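Ticket 221: Marker pose of right gripper jumps during strawberry task
Project: Zonis (student project, handheld gripper group)
Opened by: Luuk Claeys
Assigned to: Pieter Schouten
Priority: normal
Status: solved, waiting for confirmation

Description

In our project we record demonstrations with two hand-held grippers and later we train the arm on them. The task for this month is to take pieces of strawberry from a small plate and put them in a row. Since October we record at the wicker table, before that we used the desk in the computer room.

The problem is with the right gripper. In the replay, its position jumps to the side and comes back after a few frames. The left gripper is good in the same recordings. The jump is up to 400 mm, so it is not a small noise that we can filter away. With such a jump the training script refuses the whole episode.

What I expect: a smooth path for both grippers from start to end.
What I get: smooth path left, broken path right, mostly when the right hand turns inwards to the plate.

Software: Niraslow tracker, the version from the shared folder, with the settings file of Frans Van Loon. I did not change the settings.

Steps to repeat

1. Start the tracker and wait until both cubes are shown in green.
2. Hold the two grippers above the table, fingertips to the plate.
3. Turn the right wrist slowly to the left, as if you want to pick the piece that is nearest to you.
4. Stop the recording and open the replay.

Log from the bad recording

14:02 tracker start, left OK, right OK
14:03 right: 2 faces visible, OK
14:03 right: 1 face visible, WARN pose ambiguous
14:03 right: pose changed, step too large
14:04 right: 2 faces visible, OK
14:06 stop, 2,356 frames written, episode rejected

Comment by Pieter Schouten

Thank you for the clear steps. I could repeat it on the second try. I have three questions before I look in the code. Did you print the markers again after the summer? Is the exposure on automatic? And does it also happen when you move without turning the wrist?

Comment by Luuk Claeys

The markers of the left cube are the old ones. The right cube was printed again by Henk Martens, because one corner was damaged. Exposure is fixed. When I move straight forward and back it does not happen, I tried this for ten minutes.

I also tried the following, with no success:
- cleaned the lens
- moved the plate to the middle of the table
- changed the hands, so the right gripper in the left hand. The error goes with the gripper and not with the hand.
- put a dark cloth over the table, because I was afraid that the lattice pattern confuses the detection. It made no difference.

Comment by Pieter Schouten

The third point is very useful. If the error follows the gripper, then it is the cube or the entry for this cube in the settings. Please measure one black square on both cubes with the caliper, on each face that you can reach, and write the values here. Please also add a view of your working position, so I can compare the height of the hands with ours.

Comment by Luuk Claeys

I measured. Left cube: all squares are the same as in the settings file. Right cube: the squares are smaller by almost one millimetre. Henk thinks that the printer used "fit to page", he did not look at this option. So the tracker believes that the cube is farther away than it is, and when it sees only one face it has nothing to correct with.

The working position is with both grippers low above the table, one on each side of the front of the plate.

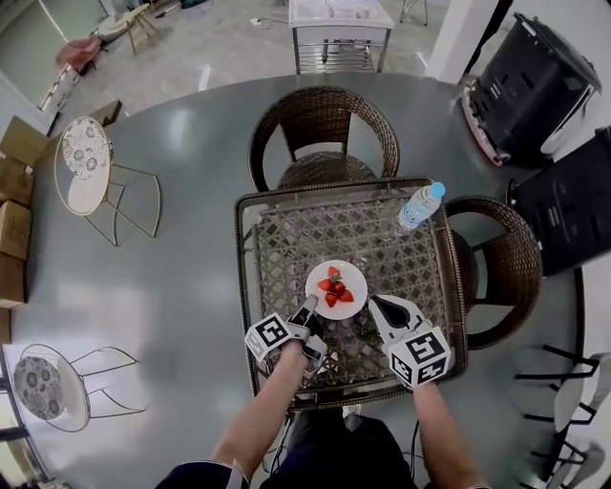 Diane Thibodeau: I would keep the hands at this height and not go back to the high start position. We lost many episodes last year because people came down too fast in the first second. Please print the new faces at 100 percent and on matt paper. If you have only the glossy paper from Hermans, come to my desk, I still have a pack.

Comment by Luuk Claeys

Done, printed at 100 percent on the matt paper. The squares are now equal to the settings, I measured each face two times. I glued them with the thin glue, so that there are no bubbles under the paper.

New log:

16:31 tracker start, left OK, right OK
16:32 right: 1 face visible, OK
16:32 right: 2 faces visible, OK
16:35 stop, 800 frames written, episode accepted

I turned the wrist on purpose many times and I could not make it jump any more. The old recordings with the small squares I have moved to the folder "rejected_right". Can they be repaired if we give the real size of the square to the tracker, or must we record them again?

Comment by Pieter Schouten

You can try it with a separate settings file, only for that folder. Change the size for the right cube and leave the left one. Where two faces are visible it should come out well. Where only one is visible I would not trust it, please look at each replay before you put it back in the training set.

I set the ticket to solved. Frans, can you confirm on your side and close it?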